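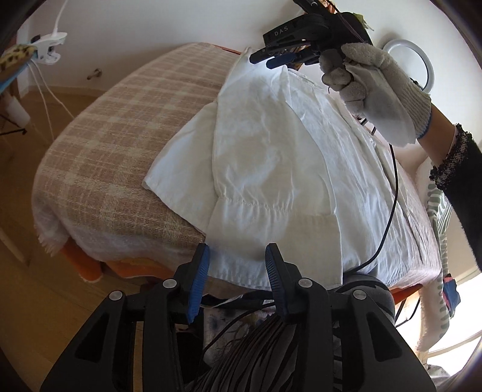 *Beige and white plaid, fringe and all.*

Tue 29 September

I have finished my first long-distance sleeper trip, and I want to write it all down before the good parts fade. Huvmont to Cliston, overnight, 343 miles, in a berth just wide enough for one person who doesn't roll over much. I loved it!

Some background for anyone new. I have been reading about night trains since I was a kid (my grandfather kept old timetables in a biscuit tin and I treated them like comic books), but I had never slept on one. I'd had plenty of day trains, and one miserable bus that I wrote about in May. Then Begoña Moya mentioned she was going to Cliston for her niece's recital and did I want to split the food. Yes. Yes, I did.

We left Huvmont at 7 in the evening. The platform was packed and the light was going orange behind the grain elevators, and there is a smell to a train that has been standing a while – brake dust and old heating – that I would put in a candle if somebody would let me. Our car was number 232. The attendant had the kind of handwriting you see on wedding invitations, and she wrote our breakfast orders on the back of an envelope.

**The food.** Begoña brought a tortilla as thick as a dictionary, wrapped in two dish towels. I brought bread, hard cheese, a jar of the pickled peppers from Safavi (the grocery by the bridge, go there, get the peppers) and far too many plums. We ate with the window blind up and watched the backs of towns go by. Backs of towns are the best part of any train ride. You get the trampolines and the half-built sheds and somebody's dog standing very still in a lit doorway. From the road you'd only get the gas station.

There's a long stop at Dullau a little before midnight, 20 minutes on the schedule and longer for us while they sorted out a door. I got down and walked the whole platform in my slippers. The station has one of those big clocks with a minute hand that jumps, and I stood there and watched it jump like it was a fireworks show. A man was selling tea out of an urn. I bought two cups and carried them back along the corridor at the speed of a glacier.

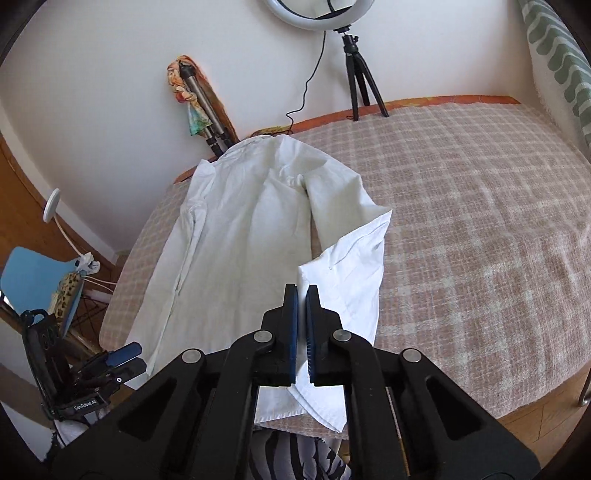
Then sleep, which I had been nervous about. I took the top berth. Every article tells you to ask for the bottom one, and I'm sure that's good advice for sensible people, but up top you get a tiny reading light and a net for your book and you can feel the curves before you hear them. The train leans, then the wheels start to sing, then it straightens out. I tried to stay awake for the river crossing and missed it completely.

Things I would do the same:

- Slippers. The corridor floor is cold and you will be on it more than you think.
- A small bag with toothbrush, book and water, so the big one can stay under the seat.
- Real food in real containers.

Things I would change:

- Fewer plums.
- Earplugs. The singing wheels are lovely at ten at night and less lovely at four.
- I'd look up the river crossing time and set an alarm, quietly, under the pillow.

I woke up to flat fields with fog lying in the ditches and Begoña below me already dressed and doing the crossword. Breakfast was a roll, a boiled egg and coffee strong enough to stand a spoon in. The attendant knocked at each door with one knuckle, and all down the car you could hear blinds going up one after another.

Cliston itself deserves its own post and will get one. For now: the station there still has its wooden waiting benches with the numbers painted on the armrests, the market hall is a short walk downhill, and the recital was wonderful. The niece plays the cello. She did a slow piece I didn't know and then something fast and scratchy that had the people in front of us bouncing in their chairs.

I came home on the day train, and I missed the night one the entire way. It's the same track and pretty much the same view, but everybody keeps their coats on and looks at their watches. Overnight, people wander around in socks and talk to you about soup.

I already have the winter timetable open in another tab. There's a line that goes up past the lakes and gets in just before sunrise, with a change at Dullau, and if the connection is long enough I can go say hello to the clock. Begoña says she's in if I handle the food this time. If you have done that route, please tell me which side of the train to sit on!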